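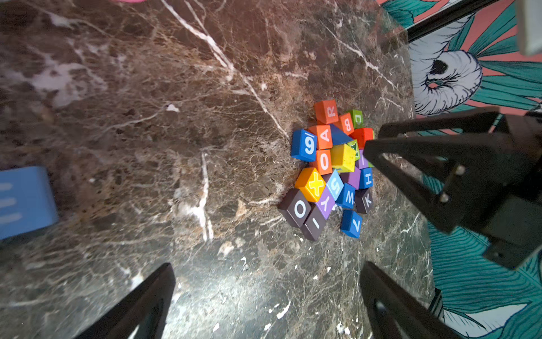

Ollumow gripper kit, two months in

I bought the Ollumow kit to replace the stock fingers on our arms. The job is spelling: pick a lettered cube from a loose pile, set it down in order, and match the word on the whiteboard. The open triangular fingers are light and they bend around a tilted cube well.

The fault showed up in May. After 30 minutes of running, one gripper stopped opening fully but still reported that it had. The arm then drove the half-closed fingers into the pile. In a test of 100 picks it happened 13 times. There was no error and no stop, and the motor kept pushing until I hit the power switch.

Ollumow sent new firmware. It added a force limit that works, but the false position reading is still there. I now re-home the grippers every 60 picks – tedious, and it should be in the manual.

Good fingers, poor fault handling. Keep your hands out of the pile while it runs.
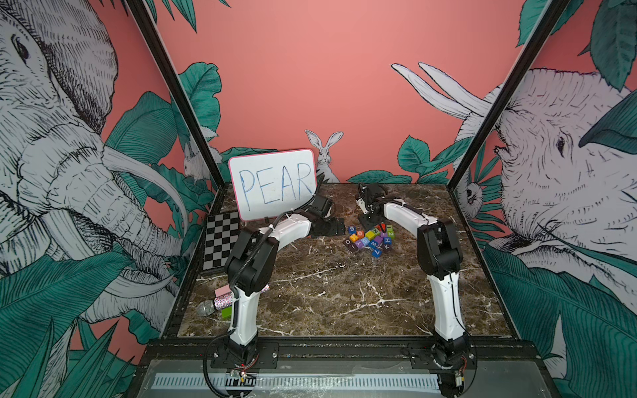 Yee-man Kan: We had the same false open reading. In our case the finger screws had worked loose and the linkage was binding. Tightening them fixed most of it, but I would still want the arm to stop by itself.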